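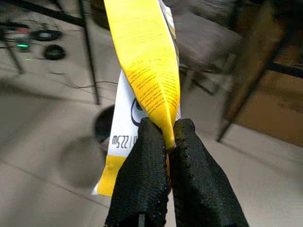 # How to run a gripper demo at an open day (and still have a voice by teatime)

I've now done this enough times that people ask me for my notes, so I'm typing them up properly. They're written for whoever is on the robot table at the next Undano open day, but most of it will work for any small arm and any room full of curious visitors.

We had the last one on April 17, 2023, in the big tiled room at Undano, with one arm, one gripper, a bag of packets and me. Nawal Ouazzani did the talking for the first half and I drove, then we swapped. I'd recommend that to anyone, as talking and driving together is horrible!

## What the demo is

Very simple on purpose. A visitor picks a thing, the robot picks it up, holds it, and puts it down again. If there's time we show them the wrist camera view on the big monitor, and that's the part they photograph. Don't plan anything cleverer. I once planned a sorting game with four bins and a scoreboard and spent the whole afternoon explaining the rules to people who only wanted to see the thing grab a sponge.

## Before the day: choosing what to pick up

You want a mixture. My bag at the moment has a tennis ball, two sponges, a cardboard tube, a wooden spoon and a good handful of empty packets and wrappers. The packets are the stars. Shiny film creases, slides and folds over itself, and visitors can see straight away that it's a different job from lifting a ball. Bright colours help too. Yellow shows up beautifully on a pale floor, for the camera and for the people at the back.

A few things I'd leave at home:

- anything with food still in it (crumbs get everywhere)
- clear bags, which hardly show on the monitor
- anything you'd mind having crushed
- glass, obviously

Try every single object the evening before. Every one! Things get added to the bag by kind colleagues and you don't want to meet them for the first time in front of a school group.

## Setting up the room

Allow two hours. You can do it in one if nothing goes wrong, but I've never had that day.

1. Mark out the working area with tape first, before any furniture goes in. It's much easier on an open floor.
2. Place the stand and lock it. Give it a proper shove from each side.
3. Run the power, then the network, then the camera cable. Tape them down wherever feet might go. I tape the whole length now, after Thulani Molefe caught one with his heel and took our monitor signal with him.
4. Put chairs along one side only. People naturally stand behind chairs, so you've made yourself a barrier.
5. Sweep. Then sweep again just before doors, as tiles show every bit of dust on a big screen.
6. Power up, home the arm, open and close the gripper ten times with nothing in it and listen. You'll soon know what normal sounds like.

Keep the emergency stop within your own reach, and tell your partner where it is even if they already know. Whoever is talking should also be able to hit it.

## Setting the grip

We use the Zisau control panel, which has a plain slider for grip force that goes up to 3967 in whatever units they use (I have asked, and got a very long answer). These are the settings I start from on our gripper:

| Object | Force | Speed |
|---|---|---|
| Sponge | 1000 | slow |
| Tennis ball | 2125 | medium |
| Empty packet | 2125 | slow |

Yours will be different if your fingertips are different, so treat the table as a starting point and test. Ours have a textured covering and we replace it when it goes smooth. Last August we left it far too long and the spoon kept dropping out, and I spent a whole morning fiddling with the software before I thought of looking at the fingers. Look at the fingers first.

## Picking up a packet

This is the bit that people get stuck on, so I'll go slowly.

Scrunch or twist the packet before you put it down. A flat packet lying on a tile gives the fingers almost nothing to get hold of. A twisted one has a neck, a sort of narrow bunched-up waist, and that's your target.

Come in with one finger either side of the neck. I line this up on the wrist camera and ignore what my eyes tell me from the side, because from where you stand the depth is always a bit off. Stop moving before you close. It's very tempting to close on the way in, especially with an audience — don't.

Close slowly until the tips meet around the film. You want to see it squeezed between them right at the tips, with the rest of the packet free to flop wherever it likes. Then wait a moment. Film settles, and if it's going to slither out it usually does so in the first couple of seconds, which is better done near the floor.

Lift straight up, just a hand's width, and pause again. If it's still there, carry on up and turn the wrist a little so everyone gets a look. I like to leave it hanging while the talking partner explains, and it gives me time to drink some tea.

If it slips, say "let's try that again" in a cheerful voice and twist the packet tighter. Don't turn the force right up. You'll only flatten the film, and a flat bit slides more easily than a bunched one.

## Letting visitors drive

Yes, do let them! It's the best part of the day. Turn the speed down to slow, lock the rotation, and give them only the open and close buttons plus up and down. I do the lining-up and they do the grab. Small children are brilliant at this and want another go immediately. Adults apologise a lot.

One visitor on the controls and everyone else behind the chairs. I'm strict about that and you should be as well. The arm is slow and not very big, but a finger is a finger.

## The wrist camera on the monitor

Show this after they've watched a pick from the outside. If you show it first it makes no sense to them, everything looks enormous and swings about. Once they've seen the arm move, they work it out in a flash.

The background goes blurry as soon as the wrist moves and somebody will ask whether the camera is broken. Tell them to watch the fingertips. The fingers travel with the camera, so they stay put in the view while the room slides past behind them. You can do a nice little demonstration with your own hand held in front of your face while you turn your head (Nawal gets whole rows of people doing it).

Printing on packets often turns up upside down or too creased to read, and people love trying to read it anyway. Let them.

## Questions you'll get

**Does it know what it's holding?** Ours doesn't. I tell it where to go and how hard to squeeze. Some of the work next door, on the Espinoza project, is about having it choose for itself, so send the keen ones over there.

**Can it feel?** It knows how far apart its fingers are and how hard the motor is working. I leave visitors to decide whether that counts.

**Could it tidy my bedroom?** At this speed, by Christmas.

**How much does it cost?** Point them at the leaflet. I got a number wrong once and had emails.

## Packing up

Open the gripper before you power down, so it isn't clamped on anything in the box. Peel the floor tape the same evening, as it leaves a sticky line by morning. Cables get coiled separately and labelled. The fingers get a wipe with a barely damp cloth and then go in the small Oluvis case with the spare coverings, NOT loose in the bag with the spoon.

Packets that are still in good shape go back in the bag for next time. If you've used the last of the decent yellow ones, leave me a note and I'll bring some in.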